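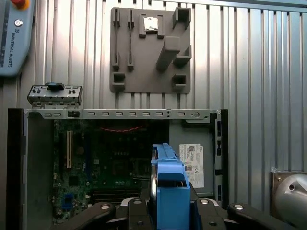
How many demonstrations of the drive task must be recorded again under ticket 3101?
The station is required to repeat 411 of the 1341 demonstrations.

Reported by: Alper Başaran, Kokovov site
Component: Miltik recorder
Status: Open

The reporter states that the wrist view and the arm position drift apart in the saved files. The affected demonstrations pass the upload check but are rejected when the training set is built. 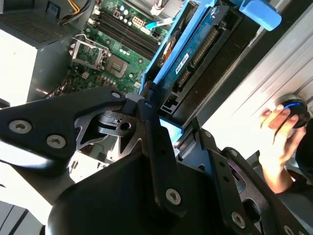

Wrist view, gripper at the blue drive bracket, operator's hand on the round control.

Support response, October: Please confirm that the recorder and the arm controller use the same time server. Do not delete rejected files until the review is closed.

Reporter response: The recorder was pointing to the old Vekik server. The setting has been corrected and the recorder restarted.

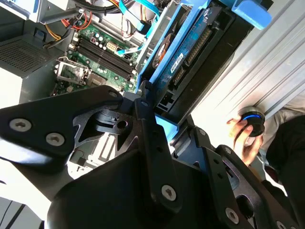 Wrist view, drive caddy and memory slots.

Support response: Please record 4 demonstrations with the corrected setting and submit both camera views for each.

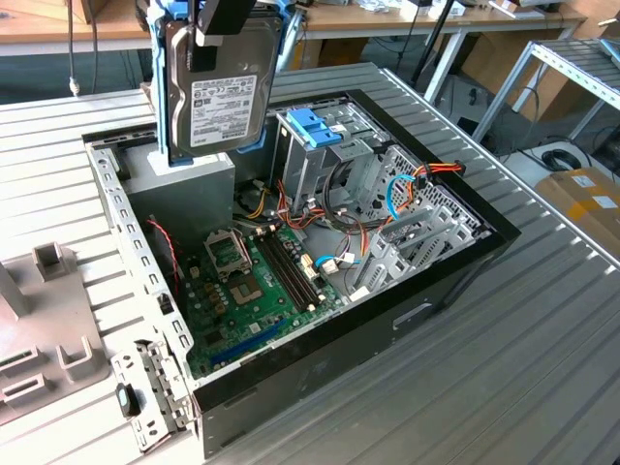

Side view, drive held above the open case.

Reporter response: Files submitted at 3:40 p.m. Awaiting the result before recording resumes.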